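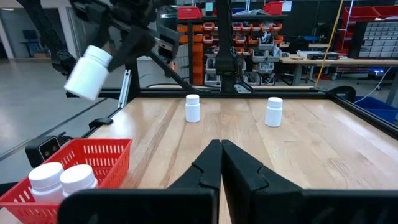 White pill bottles with their caps on, on a wood tabletop.

I keep everything in old pill bottles, and my sister teases me about it every time she opens my junk drawer (she has borrowed plenty of picture hooks out of it, so I don't listen). They close tight, they stand up straight on a shelf, and they're free once the vitamins are gone!

Getting the label off is the part people grumble about. Fill a bowl with hot water and a squirt of dish soap, drop the bottles in and go do something else for an hour. Most labels slide right off. If a gummy patch stays behind, rub in a little cooking oil with your fingertip, leave it overnight, and wash it again in the morning. Then let the bottles air out with the caps off for a couple of days, especially if you had fish oil in them, which does linger.

Now for what goes inside. Mine hold sewing machine needles, thumbtacks, spare fuses, the tiny screws that come with curtain rods, and quarters for the car wash. My neighbor Pádraig saves his tomato seeds in them with a pinch of dry rice at the bottom, and he swears by it. Write the contents on masking tape and put it on the cap as well as the side, so you can read it looking down into a drawer.

A few things I would not put in them: cleaning products of any kind, or loose candy if there are little ones in the house. A child should never learn that a pill bottle has treats in it. And if you still have old medicine to get rid of, ask your pharmacy whether they take it back before you start emptying anything.

I last counted 29 of them in the sewing room, so I may have to slow down.

Last updated: September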